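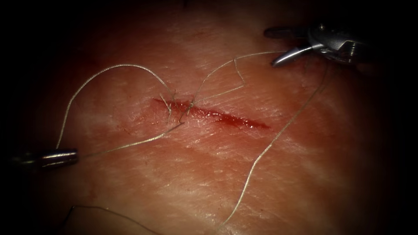 Werkstattkurs Robotik, Begleitblatt zu Einheit 4
Zweiarmiger Nahtaufbau in der Gemeinschaftswerkstatt Selldale
Kursleitung: Leonidas Lazaridis, Aufbau und Mechanik: Themis Konstantinidis
Stand: 2022-02-10

Voraussetzung für diese Einheit sind die Blätter zu Antrieb und Referenzfahrt. Wer die Referenzfahrt noch nicht selbst durchgeführt hat, holt das vor dem Termin nach. Die Arme werden nur zu zweit in Betrieb genommen, eine Person bleibt am Stopptaster.

1. Aufbau

Beide Arme stehen auf einer gemeinsamen Grundplatte von 600 mm Breite. Die Platte stammt von Sotiropoulos und ist an der Werkbank verschraubt. Früher hatten wir zwei getrennte Platten, die sich gegeneinander verschoben haben, vor allem wenn jemand an der Bank gefeilt hat. Seit August gibt es nur noch die gemeinsame.

Die Antriebe sitzen hinten am Arm, die Bewegung von Handgelenk und Backen läuft über Seilzüge durch den Schaft. Dadurch bleibt vorne wenig Masse. Der Nachteil ist die Kopplung: Wird das Handgelenk gebeugt, ändert sich die Seillänge für die Backen mit. Die Steuerung rechnet das heraus, aber nur so gut, wie die Vorspannung stimmt.

Als Steuerung dient für jeden Arm eine Hiltine-Karte, beide hängen am selben Takt. Die Netzteile sind von Ceko. Bitte keine anderen anschließen, auch wenn der Stecker passt.

2. Vorspannung der Seilzüge

Arm stromlos, Backen von Hand geschlossen. Das Seil wird an der hinteren Rolle nachgezogen, bis der Totgang am Backenpaar verschwindet, danach eine Vierteldrehung zurück. Zu viel Spannung macht die Bewegung ruckig und verschleißt die Umlenkung am Handgelenk. Nach dem Spannen den ganzen Bewegungsbereich langsam von Hand durchfahren und dann erst einschalten.

Die Werte kommen ins Heft — mit Kürzel und Armbezeichnung, links oder rechts. Links ist immer links aus Sicht der Kamera.

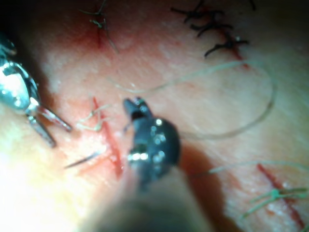 Warum wird an einem Übungspad mit Faden und Nadel gearbeitet und nicht mit Bauklötzen?
Faden verzeiht wenig. Ein Klotz lässt sich auch mit einem Millimeter Versatz greifen, ein Faden rutscht weg oder wird neben den Backen vorbeigeschoben. Fehler in Kalibrierung und Seilspannung zeigen sich deshalb viel früher. Außerdem müssen beide Arme zusammenarbeiten, was bei Stapelaufgaben meist umgangen werden kann.

3. Kalibrierung der Arme zueinander

Jeder Arm kennt zunächst nur sein eigenes Koordinatensystem. Für die Übergabe der Nadel muss bekannt sein, wo der andere steht. Ablauf:

Kalibrierplatte auf die Passstifte setzen.
Arm links auf die Messpunkte fahren, jeden Punkt bestätigen.
Arm links zurückziehen, dann dasselbe mit Arm rechts.
Transformation berechnen und Restfehler ablesen.
Platte abnehmen, erst danach das Pad einlegen.

Liegt der Restfehler deutlich über dem letzten Eintrag im Heft, wird nicht weitergearbeitet. In den meisten Fällen ist ein Passstift verschmutzt oder die Vorspannung hat nachgelassen. Beim letzten Kurs brauchte eine Gruppe fast 555 Sekunden für den ganzen Durchgang, das ist in Ordnung. Schneller muss es nicht gehen.
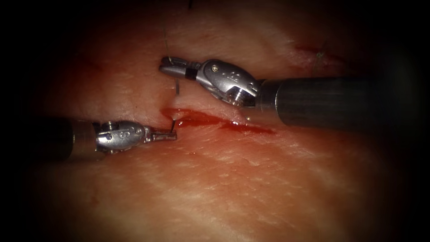
Welcher Arm soll bei der Nadelübergabe zuerst loslassen?
Der übergebende Arm öffnet erst, wenn der übernehmende geschlossen hat und der Motorstrom an dessen Backen angestiegen ist. Dazwischen halten kurz beide. In dieser Phase darf keiner der Arme eine Bahn fahren, sonst arbeiten sie über die Nadel gegeneinander und die Seilzüge werden belastet.

4. Fadenführung

Nach dem Durchstich wird der Faden nachgezogen. Die Zugrichtung soll flach und möglichst quer zum Schnitt liegen. Wer steil nach oben zieht, hebt das Pad an und verliert die Lage aus der Kalibrierung. Lange Fadenenden immer auf die Seite legen, auf der gerade kein Arm arbeitet. Lose Schlaufen vor dem nächsten Stich aus dem Arbeitsbereich ziehen, auch wenn es Zeit kostet.

Für den Knoten wird der Faden um die Backen des einen Arms gewickelt, der andere Arm führt. Die Wickelbewegung ist im Programm unter Nummer 452 abgelegt. Sie darf in der Geschwindigkeit verändert werden, der Radius bleibt, wie er ist. Konstantinidis hat ihn auf die Backenlänge abgestimmt.

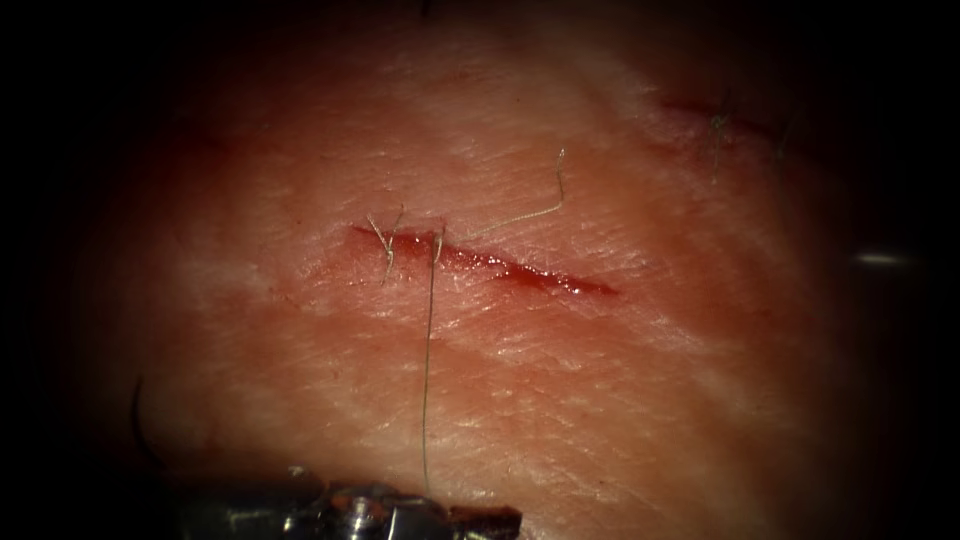 Abb. zu Abschnitt 4: Knoten am linken Ende des Schnitts, rechts daneben der nächste Faden; der Rest des Schnitts ist noch offen.

5. Aufgaben zur Einheit

a) Vorspannung an einem Arm prüfen und eintragen.
b) Kalibrierung zu zweit durchführen, Restfehler notieren.
c) Nadelübergabe ohne Pad, zunächst mit halber Geschwindigkeit.
d) Einen Stich setzen und den Faden nachziehen. Der Knoten ist freiwillig.

Zum Protokoll gehören die Heftwerte vor und nach der Übung sowie eine kurze Beschreibung der Abbrüche. Bitte auch die Fälle aufschreiben, in denen der Stopptaster gedrückt wurde. Abgabe bei Lazaridis, handschriftlich reicht.

Nadeln nach der Übung in die Dose, Fadenreste in den Restmüll. Arme in Parkposition, Netzteile aus.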